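# Trunik household handling set: questions we keep getting
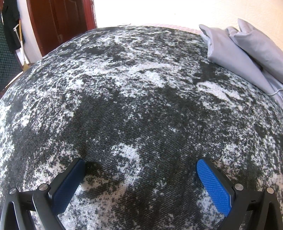 *Hand-held gripper on speckled fabric, with folded gray cloth behind.*

**What is in the set?**
Recordings of people doing chores with a hand-held gripper, 136 so far. Most involve cloth. Arnovetti wanted 300 before July, and we don't expect to get there with anything worth keeping.

**Won't more examples fix the failures?**
Maybe. We've heard that promise before. Our first 40 recordings were nearly the same fold done by the same hand, and the model learned that fold and little else. Adding more of them made the chart look better and the folding no better.

**Why homes instead of a lab bench?**
Lab cloth is flat, plain and evenly lit. Home cloth is patterned, lumpy and often next to a blown-out wall. Whether the model copes with that is an open question — the Koubek test says yes, but it used only 2 fabrics.

**Does patterned fabric cause trouble?**
We think so. On a busy print, a crease is easy to miss, even for a person checking the footage. Some reviewers disagree, and they haven't shown us numbers.

**Do you keep failed grasps?**
Yes, marked as failed. Sets that contain only clean successes make us suspicious.

**Can I trust the labels?**
Check them yourself. Two people at Esine label each recording separately, and where they disagree we leave both answers in.

**Is it ready for training a product?**
No. Use it to compare methods, and report the bad runs too.

Last changed 13th June.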